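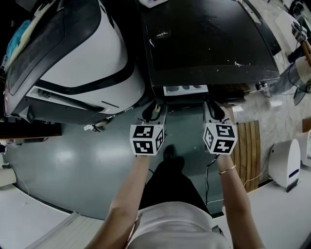 benchrat_ohio
Does the Ruvo handheld gripper kit come with both hands, or do I have to buy the second one separately? The Rirkard store page says "kit" and shows a pair, but the parts list only mentions one set of jaws. I want to record two-handed jobs (folding towels, opening boxes, that kind of thing) and use them to train a small two-arm setup at work. Also wondering if it's worth the money over the Luteck one. Thanks!

mossy_servo
Both hands are in the box. The $1197 kit has two complete grippers, two cables and a printed sheet of spare marker tags. The parts list on the store page is written per hand, and it got me too when I ordered mine.

I've had the Ruvo since September and I like it a lot more than I thought I would. The jaws have a nice light squeeze and you stop thinking about them after a couple of sessions. Setup took me most of an afternoon, mainly the calibration. You have to show the tags on each cube to the tracking camera from a bunch of angles, and the app is picky about glare – I ended up turning off the light over my bench and it went through on the next try.

My gripes:

The cables are too short if you work standing up. I added extensions and haven't had trouble with them, but for this price I shouldn't have to.

The tags are stickers. One corner on my left cube started peeling and tracking got jumpy until I put a new one on. Make sure you line it up exactly with the old outline or you'll be calibrating all over again (ask me how I know).

Your wrists will get tired. Do short sessions at first, even if you feel fine.

As for the Luteck, I tried one at a friend's shop for a day. It's $1323 and the case is nicer, and the software walks you through calibration better. The grip felt stiff to me though, and I kept dropping thin stuff like towel corners. If towels are your main thing I'd go with the Ruvo.

tapeandzipties
Luteck is better, get that. Support gets back to you the same day.

kettlebrook
I'd check what arms you have before picking either one. The recordings only help if the jaws on your robot open about as wide as the ones in your hand, and mine didn't. We ended up swapping the fingers on ours for the Rirkard ones, which was extra money and a long wait for shipping.

Sani rents the Ruvo kit by the week if you just want to find out whether your people can stand using it. The one we got was a bit beat up but worked fine, and they took the rental off the price when we bought. Ask them for fresh tag stickers before it ships – ours came with scratched ones and we had to print our own.

Last updated: 17/03/2025

Home Topics Ask Unanswered Log in Help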